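Brindden kiosk counter: fittings gallery

Layout notes for the small refreshment counter at Brindden, fitted out in August. The counter sells bottled drinks and warm snacks over a single worktop, with stock kept at the edges and the middle left for serving. Entries follow the order of the fitting schedule. 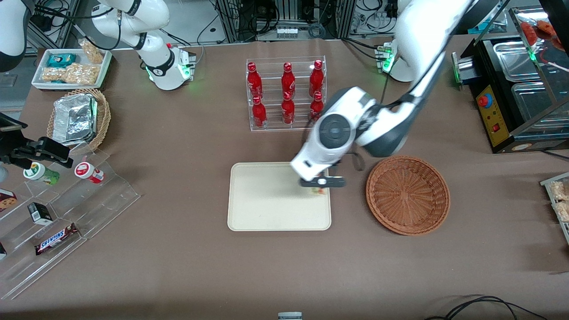
Bottle rack
Clear acrylic, two tiers, set at the back of the brown top behind the beige tray. Six Coca-Cola bottles in two rows of three, back row raised so that both rows of labels face the customer. Restock from the rear.

Serving tray
Beige, rectangular, rounded corners. The corners matter more than the colour: square trays in the earlier Toledo layout collected crumbs and took longer to wipe. One tray per order. Wash by hand and dry flat.

Woven basket
Round wicker, reddish-brown, spiral weave with a raised rim. Placed to the right of the tray. Intended for wrapped goods only, as loose pastry leaves grease in the weave. Line with paper if in doubt and change the paper at 5 each afternoon.

Stepped display
Clear acrylic, at the left edge. Takes small packets, tallest at the back. Clean with a damp cloth and mild soap. Spirit-based cleaners cloud acrylic and are not kept at the counter.

Food warmer
Black and stainless steel, at the far right, with a yellow front panel carrying a round red-and-blue knob and a small red switch. Allow 20 minutes from switching on before loading. Leave a clear gap behind the casing and keep the basket off that end of the top.

Worktop
Brown finish, chosen from 2 samples supplied by Grerkosow. The paler one showed every cup ring under the shop lights. Wipe down at opening, after the midday trade and at closing. Report lifted edges before they take in water.

Spare parts
The Druken store holds one replacement tray, a second basket of the same diameter and an uncut acrylic sheet for the rack. Delivery to Brindden takes 2 working days. Quote the fitting name as printed on this page when ordering, and state whether the old part is being returned.

Related pages: Toledo counter, first layout. Druken store, parts list. Grerkosow worktop samples.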